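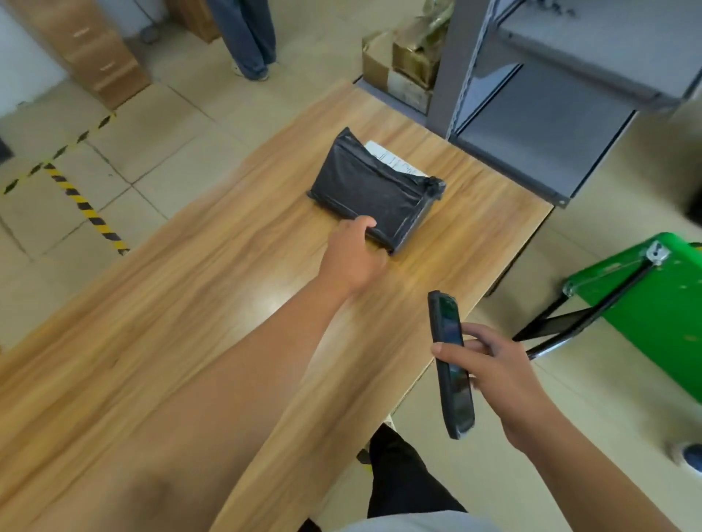

Parcel and Returns Clerk, Drinlow
Posted Apr 9, 2024
Print this page | E-mail this job to a friend
12 shares | 3 comments

Skilta is hiring a parcel and returns clerk for its shop and mail-order counter in Drinlow. The job is part time, mornings only, with a permanent contract after a trial period of 36 working days. You would report to Mabli Hopkin, who runs the back room.

We sell small household goods and personal care items, mostly by mail. Customers send back what they don't want, and each return has to be opened, matched to an order, and either put back in stock or written off. The last clerk has moved to our Doltivbridge store, and the shelf is getting full.

What you would do

Take in parcels from the morning carrier and sign for them. Look up each order number and log the parcel before it is opened. Check the item against the packing slip. Note any damage and take a photo of it. Repack goods that can be sold again and print a new label. Answer short questions from customers by e-mail. Sweep up packing waste and take it to the bins behind the building.
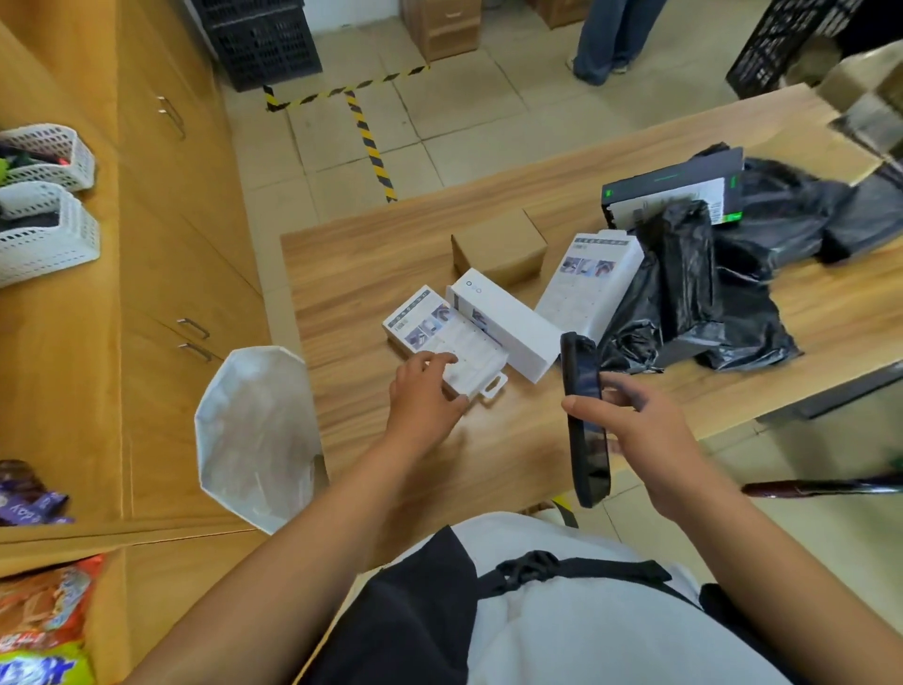
Small boxed goods on the worktable.

On Mondays the load is heavier and you may be asked to stay until it is done. Extra time is paid at the normal rate or taken off another day, whichever you prefer. In May we count the whole stockroom, and everyone helps with that.

What we ask for

You can read and write English well enough to keep clear records. You can stand for most of a shift and lift a full carton to waist height. You are comfortable with a phone app and a basic spreadsheet. Shop or warehouse experience is useful but we will train you. A driver's license is not needed.

If you have worked with the Jurčo stock program, say so in your letter. We changed over to it last winter and are still moving old records across.

Pay and terms

Pay is $315 a week before tax, paid every other Friday. Vacation starts to build up from your first day. Staff get a discount on everything in the shop except sale items. Parking is free behind the building, and the bus stops across the street.

How to apply

Send a one-page letter and a list of past jobs to Trefor Lloyd at the Skilta office, or hand them in at the counter. Put reference 1367 on the envelope or in the subject line. Please give the names of two people we can call. Interviews will be held at the shop with Trefor and Mabli and take half an hour. We will write to everyone who applies, including those we can't take on.

Print this page | E-mail this job to a friend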